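Home Skills 264, Unit 13: Folding on a Bed
Handout to go with the lecture. Tonantzin Meléndez, 4 December 2020

OK, so last time we did shelves and drawers, and a bunch of you wrote in to say you don't own a table big enough to fold on. Fair! I don't either. I fold on my bed, my mother folded on hers, and I'd guess most people reading this do the same. So this handout is all bed. Bring it with you to the practice session along with five or six T-shirts you don't love (old gym ones are perfect, skip anything silky for now).

Why a bed behaves differently

A table pushes back and a mattress doesn't. When you press a crease into cotton on a tabletop, the crease stays where you pressed it. On a mattress your hand sinks, the sheet under the shirt bunches up, and the shirt goes along for the ride. You end up with a nice straight left side and a mess on the right, or the other way around if you're left-handed.

A few things help. Pull the sheet toward you before you start, just one good tug. It doesn't have to be smooth like a hotel bed, I never get mine that way. Stand close enough that your knees touch the mattress. And work near the edge, where most mattresses are a little firmer — the middle is where shirts go to get rumpled.

The first fold

Shirt face down, collar to the left. Smooth it from the middle out with flat palms. Fold the far side in so the sleeve lands around the middle of the back, flip the sleeve back on itself, then do the near side the same way. You should have one long strip, about as wide as a magazine. If it's wider at the hem, that's fine, lots of shirts flare a bit.

Now stop and look at both ends before you fold the strip in half. This is the step everybody rushes (me too, when there's a full basket waiting). One end is nearly always better than the other. 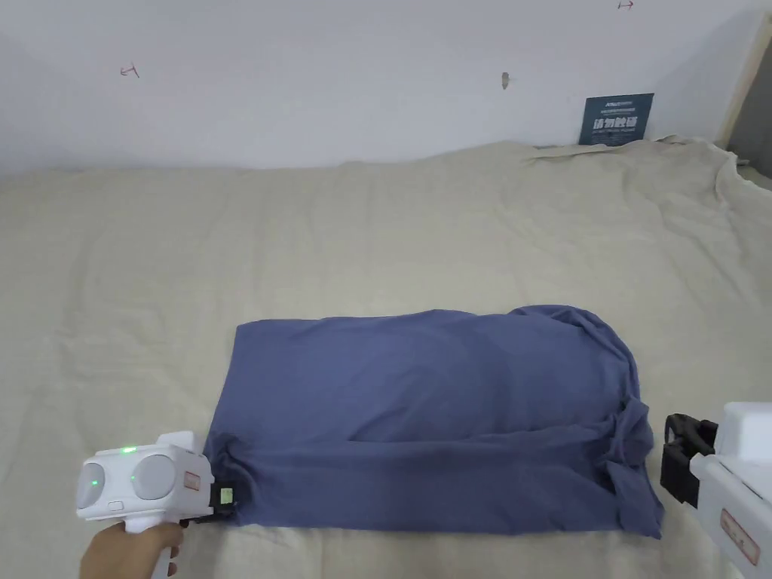 Fixing the bad end

A shirt can be fairly straight along the left and all crumpled on the right, and the temptation is to grab the crumpled part and start over. Please don't! Leave the good end alone and do this:

1. Hold the good end down by a corner. Just a corner, no need to lean on it.
2. With the other hand find the very bottom layer at the bad end and pull it out flat. Usually the top layers are okay and something is wadded up underneath.
3. Lay the next layer over it, then the next. Go slow.
4. One long stroke with the side of your hand from the good end toward the bad end. Never back the other way.
5. Now fold in half, and in half again if your drawer is shallow.

Soft wrinkles across the middle don't matter at all. I used to chase those for ages and they come right back the minute you put the shirt in a drawer.

Which shirts to practice on

Medium-weight cotton is the easiest. I've got a stack of Brarnex tees from 2004 that fold themselves at this point, and a newer one from Totovton that's so slippery I roll it. If yours are the thin stretchy kind, fold them in thirds and call it done.

For next time

Fold the same shirt ten times on your own bed and write down which end goes wrong for you. Mine is the right, always. Then read the Gounder chapter on sheets, but only up to the part about fitted corners — we'll do those together in May and I don't want anyone getting discouraged early.

Questions go in my box, number 3468, downstairs by the Guteck machines.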